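Clekside Kitchen Swaps list
Posted Thursday by Loukia Nikolaidis
Last updated: March

> Has anyone got a better way of dividing up mixed sweets for the stall? I use a muffin tin and it takes me all evening.

A muffin tin is luxury. I started with egg cups. These days it's a compartmented box with two trays to the right of it, and whatever doesn't fit a cell waits on the orange one until I weaken.

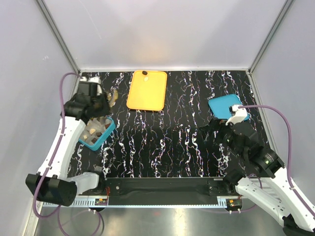
Dark pieces and pale ones in the box, two stragglers on the orange tray.

Use tongs. Fingers are quicker, but fingers also eat the stock, and mine have form. Get a pair with slotted ends and put up with the clatter.
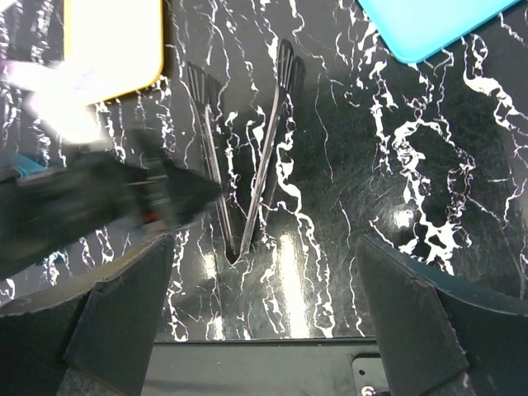

My sister swears by the Hender ones with the spring, which flung a truffle behind her cooker at Christmas. It may still be there. As for trays, I'd buy plastic with a raised rim and in a colour you can find again. Mine wasn't from Grevora, whatever Zervas told you all.

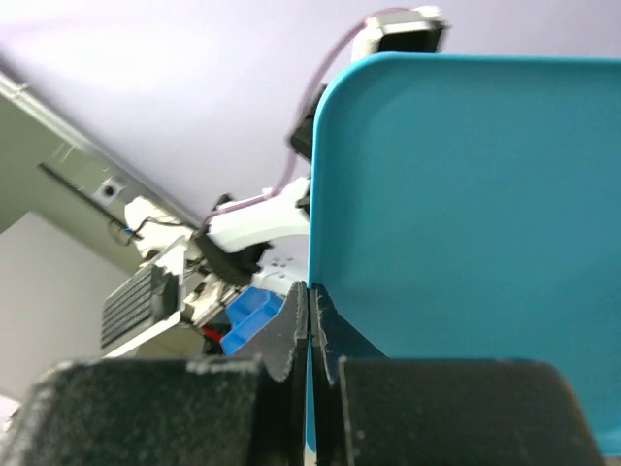
The teal tray, rim and rounded corner.

Egg cups free to anyone who'll collect.

Loukia

12 replies | 273 views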